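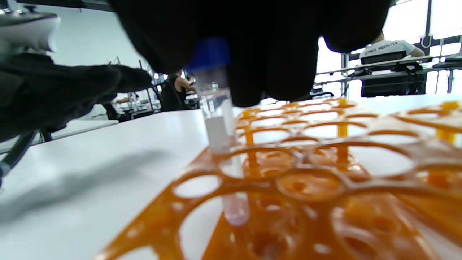

How to Budget for a Tube-Handling Data Collection Station

Posted 25/07/2020 by Albane Rolland
Filed under: Planning and purchasing

This guide covers the purchase planning for one station at which a person handles small screw-cap tubes while hand motion is recorded, with the recordings used later to train a robot arm. It assumes the arm itself is on a separate budget. Most of the overruns I have seen on this kind of project came from the station, and most of those came from parts that cost little by themselves.

Amounts are in US dollars before tax. Your prices will differ, so treat the method as the useful part.

What you need before you start

A written task description, one page at most. The name of the person who will sign the order. Floor dimensions and the position of the wall outlets. A spreadsheet with one row per item and columns for quantity, unit price, lead time, supplier and replacement interval.

The replacement interval column is the one people leave out. Without it the sheet tells you what the station costs on the first day and nothing about the rest of the year.

Step 1. Write the task as a list of motions

Do this before opening any catalog. For tube handling our list reads: pick a capped tube from the rack, lift it clear, move it, lower it into an open hole, release. If your task includes unscrewing the cap, write that as its own line. Cap work needs two hands and finer finger tracking, and it can move you up a full price class in controllers or gloves.

Next to each motion, write the smallest position error that would make it fail. For a tube going into a rack hole, this is the gap between the tube wall and the edge of the hole. Measure it with calipers on the rack you intend to use. Racks from different makers vary more than their datasheets suggest.

Send this list to each vendor with the quote request. We sent ours to Plusten and to Ikonen. Plusten quoted a lower grade of tracking than we had asked for by phone and explained why it would be enough, in writing. That kind of answer is only possible if the vendor can see the tolerance.

Step 2. Choose how the hand will be tracked

There are two common layouts, and they lead to different budgets.

The first puts a tool in the operator's hand: a handheld gripper with a camera on it. The recorded motion is close to what the robot gripper can do. Operators are slower with it.

The second leaves the fingers free. The operator wears gloves and a controller is strapped to the back of each hand. Work goes at a more natural pace, but someone has to write and maintain the mapping from a human hand to the robot's. Budget engineer time for this. We entered it as a separate row so that it could not be absorbed into "setup".

If you go with gloves and controllers, price these items together:

Gloves, in every size your operators wear, plus one spare pair per size
Controllers, one pair per station, plus one spare
Straps or mounting plates
Cables, at the length you need with the operator's arm fully extended
A computer able to record all streams at once

Cable length deserves a test with string. Sit at the table, reach to the far rack, and have a second person run the string from your wrist to the computer by the route the cable will take. Add slack. A cable that pulls at full reach will show up in the data as a change in wrist angle.

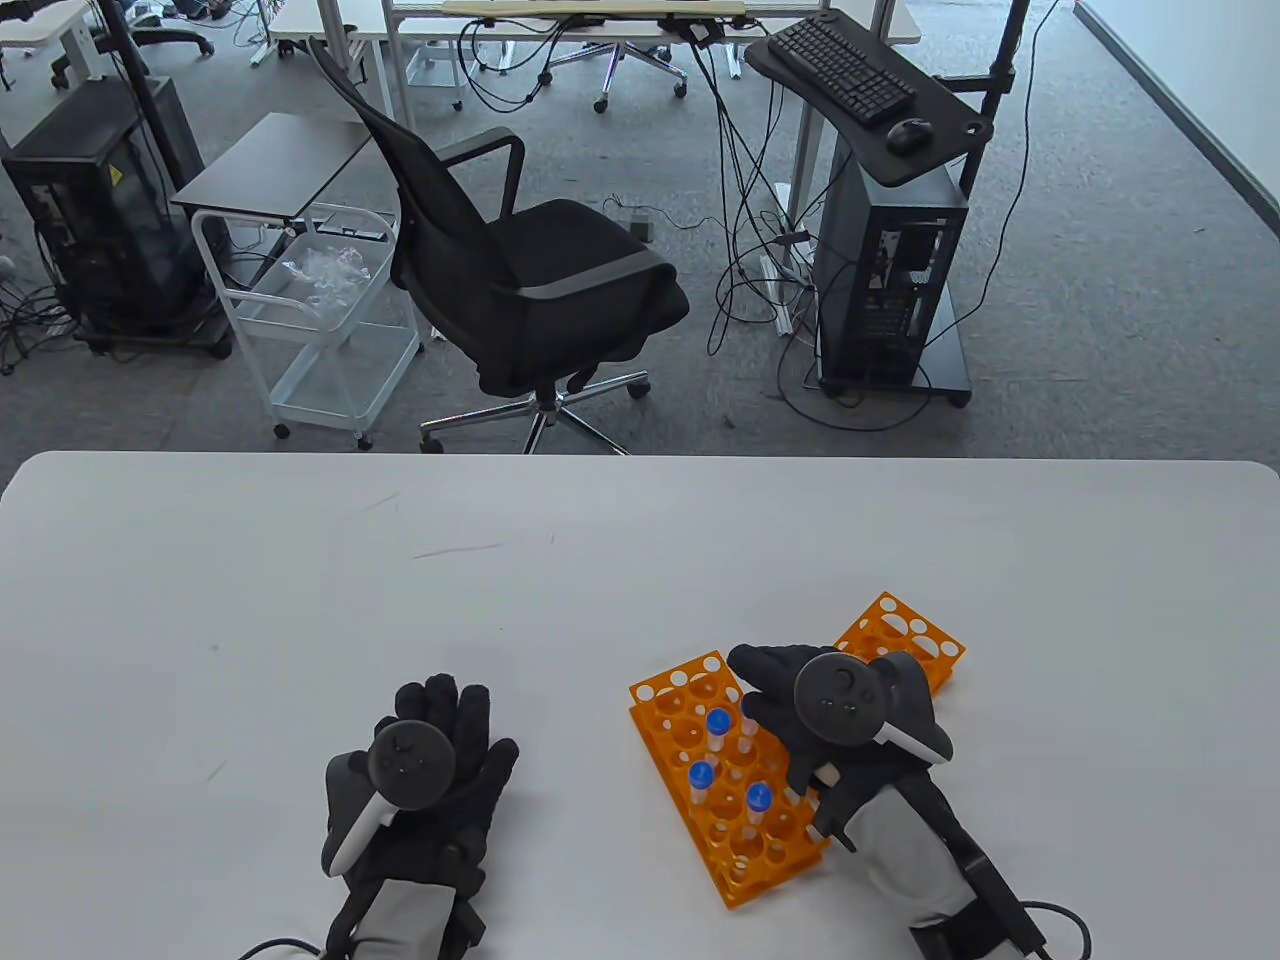

Drolirow: We budgeted the controllers and forgot the wrist cables entirely. They were the first thing to fail, and the supplier only sold them in packs of 10. I would put them in the consumables section with the gloves.

I agree with the comment and have changed our sheet to match. Cables that bend with the wrist are consumables. Cables that lie on the floor are equipment.

Step 3. Price the table, racks and tubes

Table. Buy a plain one with a light matte top. It should be heavy enough that leaning on it does not shift it. Rounded front edges are easier on the forearms during long sessions. If the robot will later work at the same table, check the load rating and whether the top can be drilled. Doing it at this stage saves a second purchase.

Racks. Order the racks for recording and the racks for robot testing in one order, from one batch if the supplier will confirm it. Pick a color that contrasts strongly with the table and with the gloves. Clear plastic racks are cheaper in some catalogs and should be avoided, as depth cameras do poorly on them.

Tubes. Clear tubes have the same problem, but usually there is no choice, because the tubes are set by the lab process you want to automate. A colored cap helps. Order the exact model the lab uses. We allowed 300 tubes for the first phase, which covers damage, loss and a reserve kept unopened for final testing.

Contents. Decide whether the tubes will be full or empty, and record both if the robot will see both. A colored or cloudy liquid is easier for a camera to pick up than water. For training data, use a harmless substitute. If real samples are involved, the budget changes: you need disposal, suitable gloves over or in place of the tracking gloves, and probably a different room. Get that cost from your safety office before you promise a total to anyone.

Step 4. Price the computing and the way it is mounted

One computer per station is the simplest arrangement. Sharing one between two stations saves money on paper, but both stations stop when it does.

Put the computer on a wheeled base. Fixed towers under desks make every cable change a floor job. A pole with a small shelf for the keyboard and mouse costs little and lets the operator start and stop a recording without using table space. Confirm the shelf height with the operator seated.

Storage is easy to underestimate. Record ten minutes with every stream on, read the file size, and multiply by planned hours. Then double it for the working copy. Do not use the vendor's stated rate. Ours was given for one camera at low resolution, and this was in a footnote.

Power comes under this step as well. List every plug. Include chargers. If the total goes past what one outlet strip should carry, the extra circuit is a facilities request with its own lead time, and in our building it was the longest item on the schedule.

Step 5. Put the numbers in three groups

Group A, fixed equipment: computer, wheeled base, pole and shelf, table, chair, cameras. Our ceiling for one station was $4,000.

Group B, wearable equipment: gloves, controllers, straps. Our ceiling was $2,000, spares included.

Group C, consumables: tubes, racks, wrist cables, liners and bags, cleaning supplies. Set this per month of recording, so that an extension of the project produces an extension of the budget without a new argument.

Keep people out of all three groups. Operator hours and engineer time belong on their own sheet, and they will be larger than the equipment for any project longer than a few weeks. Mixing them makes the equipment look negligible, and then purchases are approved without being read.

Step 6. Run a trial session before the second order

Buy one station first, even if the plan calls for several. Run it through full sessions with at least two operators of different hand sizes. During the trial, write down:

Each stop, and what caused it
Each item someone had to go and find
Each time a controller had to be restrapped or recalibrated
Any hole in the rack the operator avoids

The last point is a layout question with a cost attached. If the far corner of a rack is out of comfortable reach, the data will be thin there and the robot will be weak there. The fix may be a second rack at another angle, or a shallower table.
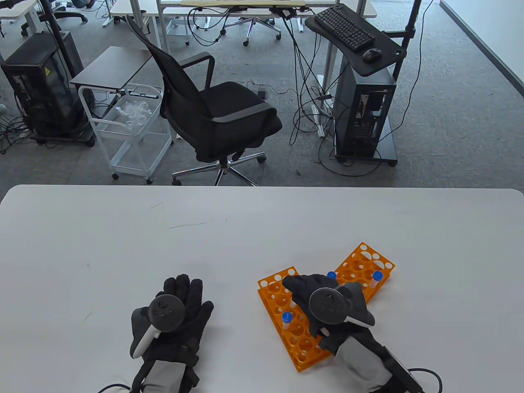 Trial session: gloves, controllers and two racks in use.

After our trial in July we moved two lines. The spare pair of controllers went from optional to required. The second keyboard shelf was deleted.

Step 7. Place the order and keep the sheet open

Order the longest lead time items first, even if they are not the most expensive. For us this was the gloves in the smallest size, which Wilis supplied from stock after the original source gave no date.

Ask each supplier for the following in writing: the return period on opened wearable items, the price of straps and cables as separate parts, how long the current controller version will be sold, and whether firmware updates can be declined. A forced update halfway through recording can change the output format, and you will then be paying for conversion work.

When items arrive, enter the received date beside the quoted lead time. Those two columns are what you will use to plan the next station.

Files: the blank planning sheet is on the downloads page. Unlock the first tab before entering currency other than dollars.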